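Is the Pamum kitchen scene pack worth paying for?

Asked by nuder_user48 on 07/03/2022

I want to test pick and place for a single arm before we buy hardware. The Pamum pack is 300 for a one-seat license, and the free Dervishi scenes have a table and some blocks and that's it. Has anyone used the Pamum one for more than a demo? Mainly I need bowls, dishes and small stuff at different heights. Loading time matters too, my machine is not new.

edetmont

Depends what you need. I've had it since July and use it most days. There are 13 kitchen layouts and you can swap the counter, floor and wall finishes from a config file. Loading was slow until I turned off the high-res textures, then it was fine. The collision shapes on the bowls are decent. The ones on the cups are too coarse – the fingers stop before they touch the rim. Support answered me in two days and said a fix was planned.

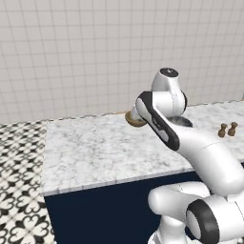
Reach is the thing I'd check first with your own arm model. The default spawn point is in front of the cabinet and the objects go toward the back of the counter, so the arm has to stretch across the marble to get to them. With the tan bowl and the dark gray dish back there, the forearm hides a good part of both from this side, so plan on a second camera view. You can move the spawn point, but save a copy of the layout first.

pamfan200

free one is fine imo, just import your own bowls

nuder_user48

Thanks both. I'll run the trial with our arm file and look at the cups before I pay for it.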